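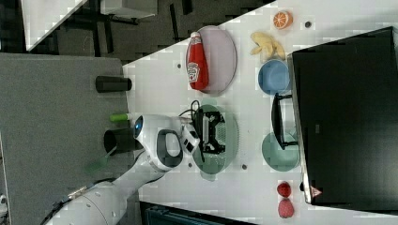 Fig. 1. Kitchen table task, arm over the colander.

Musavard project, methods meeting
Minutes, 6/27/22
Held at the Dromville lab and by phone with the Seixas group

1. Minutes of the last meeting

Agreed, with one change. Item 4 said the group "accepted" the new training method. Several people remembered agreeing to look at it again. The word will be changed to "discussed".

2. The claimed result

The Dromville team went through the draft. The claim is that an arm trained on mixed recordings, where the table is laid out differently each time, copes better with new layouts than one trained on tidy recordings with the same few objects in the same few places. The draft puts this down to the mixing.

The mixed set has 1,000 recordings and the tidy set has 466. The chair asked how a set more than twice the size could be compared with the smaller one and the difference put down to layout. Dromville said both arms were trained for the same number of steps. The chair said that did not answer the question, and the Seixas group agreed. More recordings may simply be better, tidy or not.

Dromville said they had thought of cutting the mixed set down to 466 and had not done it because of time on the computers. It was felt that this is the first thing any reader will ask for and that the paper should not go anywhere without it.

There was a long exchange about whether to cut at random or to match the two sets by object. Matching by object was thought to be fairer but slow, as the object lists for the older recordings are patchy. Left with Dromville to try random first.

3. What counts as a success

The draft counts a trial as a success if the object ends up "in or at" the target. Seixas asked what "at" meant. Two people who had scored trials gave different answers. One had passed a banana resting against the side of the bowl and the other would have failed it.

The chair was unhappy with this and said so. If the scorers do not agree, a small gap between the two methods means very little. All 595 test trials were scored once, by one person each, and the scorer could see which method was running. Dromville said the scorers had no reason to favour either. The chair replied that they had all sat through three months of talk about how well the mixed method was doing.

Agreed that "at" will be dropped. An object is in the container or on the plate, or the trial is a fail. All test trials to be scored again from the video, with the method hidden.

4. Layouts

Fig. 1 is the one the draft uses to show a cluttered table. Seixas questioned how hard it is in practice. The ketchup bottle is lying on the lavender plate, but the orange half, the banana and the bowl each have a fair bit of table near them, and the two small red fruits are off by themselves near the corner. The colander is a large target. Their view was that clutter in the paper ought to mean things touching or on top of one another, and that "varied" would be a more truthful word for most of what has been recorded.

Dromville pointed out that the arm has to work near the monitor and the black stand, and that neither is on the object list. Seixas accepted this but said it is an obstacle problem and the draft says nothing about obstacles. If the monitor stays in the same place for every recording, the arm may only have learned to keep out of one corner.

The cups on the grey surface beside the table were raised. They are not on the table and are not named in the instructions. It was asked whether things off the table are kept the same between training and testing, and the answer was that no record is made. Dromville thinks it makes no difference. The minutes should show that no test of this has been run.

A suggestion to swap the colander for something smaller was not taken up. It would mean recording again.

5. Light and background

Short item. Seixas asked whether the test trials were run under the same lights as the training recordings. They were. The sentence in the draft about working "in everyday conditions" will come out.

6. The Trerkura comparison

The draft includes a row of figures for the Trerkura method. These were taken from an earlier write-up, on a different table with a different gripper. The chair said a row like that invites people to read across it, whatever the footnote says. Dromville would like to keep it because otherwise there is nothing outside the project to compare with.

No agreement. Two choices were put: run the Trerkura method on our own table, or move the figures out of the table and into the text with the differences spelled out. Running it would need the arm for most of a week. To come back at the next meeting.

7. Whether to send the paper

Dromville asked for a decision. The chair's view was that there may be a real effect and that the draft does not show it. Seixas would go further and doubts there will be much left once the sets are the same size. Dromville disagreed strongly and asked for that to be noted.

Decided not to send in the present form. To be looked at again in August, when the cut-down set has been trained and the scoring redone. If the gap goes, the work may still be written up as a short note on how the recordings were made.

8. Actions

Dromville: train on 466 mixed recordings drawn at random, same number of steps as before.
Dromville: start writing down what is on and beside the table at the start of each trial, cups and pens included.
Seixas: rescore the 595 test trials from video with the method hidden. Dromville to supply files with the names changed.
Seixas: send a one-page wording for "in" and "on", covering bowl, plates and colander.
Chair: correct item 4 of the last minutes.
Chair: find out when the arm is free for a Trerkura run.

9. Any other business

The shared drive is nearly full again. Old trial video is not to be deleted until the rescoring is finished.

Next meeting to be fixed by email.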